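Home > Storage & Tidying > Toys > Ask > Log in

Big soft toy, wire rack: basket on top or shallow tray on the floor?

Posted in: Living with clutter

tilemlow
We have a black wire rack against a wall, bags and boxes on the lower levels, and a plush whale that lives wherever it was last dropped. My sister swears by putting soft toys in a basket on the top shelf. I have my doubts. A basket up there looks smart in September and by half term it's full of socks. The other idea is a shallow white tray on the carpet, but the whale is fatter than the tray. Has either of these lasted in a real house? I don't want to be sold a "system", I had one of those and it went to the tip.

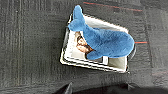
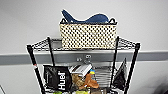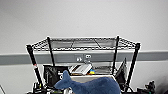 Whale across the tray first, cream basket on the top shelf second, whale in front of the rack last.

Holzer
Basket. Get it off the floor. Easy.

Benedikt Riedl
I'd want to know who is meant to put the whale away before agreeing with "easy". If it's a small child, the top shelf is no use at all, and they'll climb the rack to get at it. Please fix the rack to the wall whatever you decide.

I'm not convinced by the tray either. In your first picture the nose is over one side and the tail over another, and there's something brown and furry squashed underneath. A rim that low won't hold two soft toys for long. Trays are good for shoes.

What I would try is a deeper box, 300 mm or so up the sides, on the floor next to the rack. Measure the whale lying down before you buy anything, and measure it at the fattest part. People measure shelves very carefully and then guess the toy. Ours is full of bears and has lasted 12 months, which I didn't expect. The lid lasted a week.

If you do keep the basket, leave it for small light things and check that it sits flat on the wires. I don't trust the ones with little feet, they find the gaps.

Workmont_mum
We bought 24 matching tubs. Don't. Still got most of them in the loft, empty.

Last updated: September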